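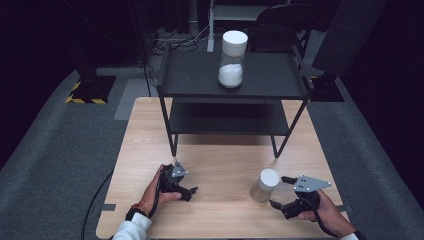
Two hands, two grippers, a jar on the shelf and a small one on the table.

Wiremu Lockyer
June 16, 2026

1/ Notes on the new segmenter in Ellery, our tool for cutting long gripper recordings into clips a policy can train on. Jars on a table, mostly. I'm posting this because three people have asked why the February version was pulled.

2/ The old segmenter used gripper width and nothing else. Fingers close, a grasp starts. Fingers open, a grasp ends. Fine with blocks. With a small clear container it fell over, as people hold the fingers open around it for a while, adjust, half close, open again. Each of those became its own clip.

3/ The new one looks at three signals: finger width, tool speed, and whether a tracked object moves with the tool. A grasp only counts when the object's motion agrees with the gripper's for five frames in a row. Delwyn Hinds wrote the agreement check and it's the part I'd keep if we threw out the rest.

4/ Both hands are segmented separately and then merged. We tried doing them jointly first. It kept inventing a handover whenever the two grippers came near each other, and untangling that took longer than writing the merge step.

5/ Clocks. Head camera and gripper cameras each stamp their own frames. We used to line them up once at the start of a recording. Now Ellery fits an offset and a drift term for each stream and refuses to export if the leftover error is more than two frames. People complained about the refusals. I left them in.

6/ Next problem was blur. A jar can smear sideways badly enough in a close view that the outline is useless, even though the fingers either side of it are easy to find. The tracker would lose the jar, pick it up again later and give it a new ID. New ID, new clip, and we were back where we started.
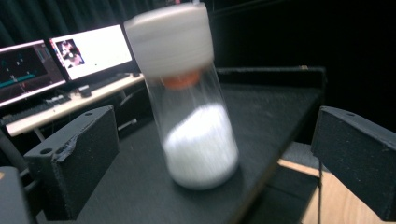 7/ What we do about blur
We score sharpness inside the object mask only. A whole-frame score doesn't help much when the fingers fill a lot of the view and stay crisp. Below the threshold, the tracker stops updating the object's appearance and coasts on tool motion until the score comes back up. The blurry frames stay in the clip. They're just marked.

8/ The white contents help, by the way. A bright mound of grains inside a clear wall is a much better thing to track than the wall. Same goes for a wide white cap. If you're labelling, please draw the mask around the whole jar anyway, cap included. The pose code expects the full outline and will put the jar's centre too low if you only trace the filling.

9/ Dark backgrounds make the threshold touchy. A white cap against near black gives a strong edge even when it's smeared, so the score reads higher than it should. I normalize by local contrast now. Old scores and new scores can't be compared, so rerun them. Don't mix them in one export.

10/ Then there's the opposite case: everything sharp, the object half out of view. Pale wood, strong grain, and a clear glass base that picks up the wood behind it.

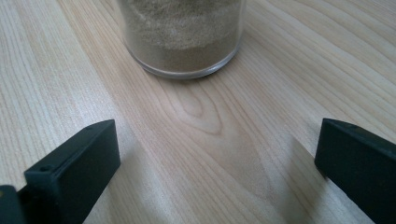 Photo: Delwyn Hinds / Kendham

The depth estimate is poor right at that base. It tends to read the table through the glass and report the bottom edge too far away. The powder line above it is reliable, so the fit now starts from there and extends down by the base thickness stored for that container.

11/ That does mean you need a container entry before you process anything. Five fields, takes a minute. If the entry is missing Ellery falls back to the raw depth and writes a warning to the log, and yes, I know how often the log gets read.

12/ Grain was its own nuisance. The arch-shaped figure in the wood kept attracting feature points, and the planner preview drew a second object sitting on bare table. Points that stay fixed to the table plane are now dropped before clustering. No phantom objects since, though I've only run it on this wood and the black tabletop.

13/ Test set was 341 recordings, rerun end to end with the same labels. Fewer split grasps, which was the goal. It's slower. Most of the extra time is in the mask step and I haven't tried to speed that up yet.

14/ Known gaps: pouring still gets lumped in with carrying. Lids being unscrewed with the other hand are hit and miss. Recordings over 2,000 frames should be chunked first or the merge step eats all your memory.

15/ The config is in the Pidthorpe branch. Pull that one - main still has the old width-only code until Delwyn finishes the review. If an export refuses on you, send me the offset plot along with the error text.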